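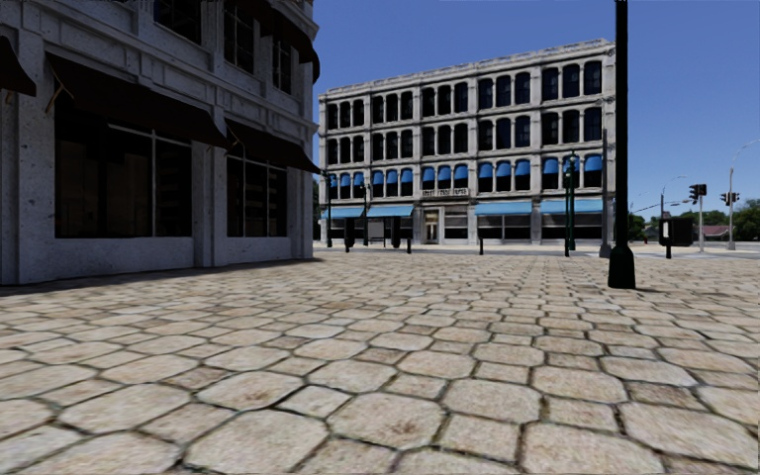 # What does a boss do all day?

Maybe you have asked a grown-up this question, and the grown-up said "meetings." It is a true answer but it does not explain very much. So let us look at one small company and see what its boss does.

The company is called Grornico. It makes board games and wooden puzzles. Thirty-nine people work there. Some of them invent games, some draw the pictures on the boxes, some pack, and some answer when a customer writes that one piece is missing. The boss is Stelios Theodorakopoulos. In a company such a person is often called a **manager** or a **director**.

Stelios cannot draw well. He also cannot repair the machine that cuts the puzzles. You may think this is strange. How can he be the boss of people who know more than he does?

## The boss decides who does what

Imagine that your class must make a big poster about rivers. Everybody wants to paint and no one wants to write. After one hour you have five blue rivers and no words. Somebody has to say: "You paint, you write, you look for the facts in the book."

In a company this is called **to delegate**. It means to give a part of the work to another person, and also to trust that person with it. The second half is the difficult one. If Stelios gives the new box to Wirkska, the studio which draws for Grornico, and then stands behind the table and says "more red, less red, more red again," he did not really delegate. He only made somebody nervous.

## The boss has to choose

Last January the company had ideas for three new games, but there was money for only one. The games had working names:

- Pomgate, a game about an apple farm with a very greedy goat
- a card game about trains
- a memory game for small children

Everybody had a favorite. Stelios asked each team the same things: How long do you need to make it? What does it cost? Did children already try it, and did they want to play again?

Then he chose Pomgate. The people who worked on the train game were sad, and one of them was a little angry too. Stelios sat with them for a whole morning and explained why he chose this way. He did not say that their game was bad. Their game needed special metal pieces, and these were too expensive for this year.

A boss cannot make everybody happy with each decision. But people have the right to know the reason, and they have the right to say that they do not agree.

## So what are the meetings for?

A meeting is a talk with a plan. The plan is a list of the things you want to talk about, and it is called an **agenda**. Without it, people start with the price of cardboard and finish with somebody's holiday in the mountains.

At Grornico the morning meeting takes five minutes and everyone stands. Each team answers two questions: "What are you doing today?" and "Do you need help?" Once the packing team said that the boxes from Valdovinos, the box factory, were too small for the new game. It was good that they said it early – the next truck was not loaded yet, and the factory could still change the order.

## When something goes wrong

Sometimes a boss makes the mistake. Stelios once forgot to order glue, and the puzzle team could do no work for three days. He told them it was his fault. After this he wrote down who checks the glue, and on which day.

Good bosses listen, say thank you, and say sorry when it is needed. Not all bosses are like this, in the same way as not all football players pass the ball.

## Try it yourself

Next time you must do something with friends, for example build a den or bake a cake, choose one person to be the manager for this one job. The manager asks who likes to do what, and shares out the work. When you finish, sit down together and talk: What was easy? Where did we wait for each other? Then let another person be the manager next time.

## Hard words

**Manager:** a person who plans the work of other people and helps them to do it.

**Delegate:** to give a task to another person and trust them with it.

**Agenda:** the list of things to talk about in a meeting.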